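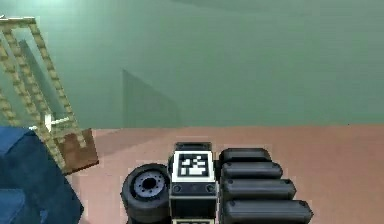

3.2 Study area and household survey

The survey was carried out in Hurbridge, a market town where most of the older houses have no room made only for drying clothes. We chose this town for two reasons. The first is that the houses are similar in size and age, so the comparison between them is more simple. The second is that one of the authors had already worked there with the local housing office, and the residents knew the purpose of our visits.

In total 120 households received the questionnaire in September. Of these, 117 returned it, and 102 returned it with all the questions answered. Only the complete answers are used in the analysis below. The questionnaire had four parts: the rooms of the house, the habits of washing and drying, the opening of windows, and the opinion of the residents on damp and smell. The text was first written by Zulkifli Mangundap and then tested with a small group of tenants in the district of Debnath, who found two of the questions difficult to understand. These were written again in shorter form.

We asked the residents to keep a diary for the same month. In the diary they noted each load of laundry, the room where it was hung, and whether a window was open at that time. Some residents wrote much more than was asked – one diary contains a full record of the weather and of the neighbor's heating – and this extra material was kept but not coded.

Humidity was measured in the room most used for drying. The sensor was placed on an inside wall, at the height of the shoulder, away from the radiator and from direct sun. Figure 2 shows the map of the visited streets, with the older part of the town in gray.

3.3 Treatment of the diaries

The diaries were typed into the Wevomia database by two persons working separately. When the two versions did not agree, the paper was read again. Most of the differences came from handwriting, and a few from the names which families give to their rooms. For example, "back room" can mean a bedroom or a kitchen store, and in such cases we telephoned the household.

Loads hung outdoors were removed before the comparison of the rooms. The remaining loads were grouped by room and by window position, and the results are presented in Section 4.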